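We value your privacy. This site uses cookies to remember your preferences. Accept all | Manage settings

The long way round to a level horizon

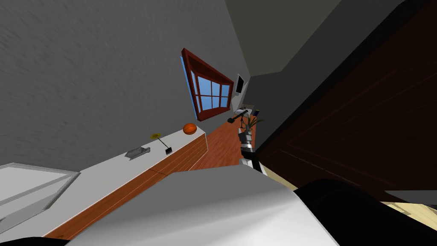 How often does a home robot's simulation need to be set up again from scratch? Once for every change to the real machine's body, plus a short check whenever somebody edits the rooms.

I got that answer from Thitima Srisuk over a very large coffee, and I wrote it down because I'd assumed you built the thing once and left it alone. Silly me! Flilari, her two-person outfit, looks after the simulated side of a household arm called Vola, and most of her February went into upkeep.

The rooms are the fun part, she says. Somebody has put a basketball on a kitchen counter, there's a telescope standing on the floor by a potted plant, and I could have spent an hour just nosing about. But the job that afternoon was the dull one, going through the joint file line by line. That file tells the simulator how far each joint can swing and which way counts as up, and it runs to 1,154 lines. Thitima has favourite ones. I didn't ask.

Her colleague Amra Vukčević does the camera mounts. A mount in the simulator is only a position and three angles, and if one of those angles is out, the whole room leans over and the arm reaches for things on a slope. Amra's routine (I'm paraphrasing, she talks fast) is to zero the joints, look for a door or a wall corner that ought to be upright, then fix roll before touching pitch or yaw. She changes one number, reloads, looks again. It's slow going, and she hums the entire time.

After that comes the collision check. The arm is stepped through 33 stored poses, and any pose where a link passes through a countertop or its own base gets flagged in orange. We had three flags on the first pass, all in the same shoulder joint, and Amra had the limit typed in before I'd found my pen.

I asked if I could have a go. They let me nudge the wrist, and I managed to park it inside a cupboard, so I went back to the coffee.

They were still going when I left at half past five, arguing happily over the colour of the floor.

Related stories
Flundetti's quiet gearbox, one year in
Inside the grease cupboard: what robot techs keep on hand
My week with a second-hand welding cell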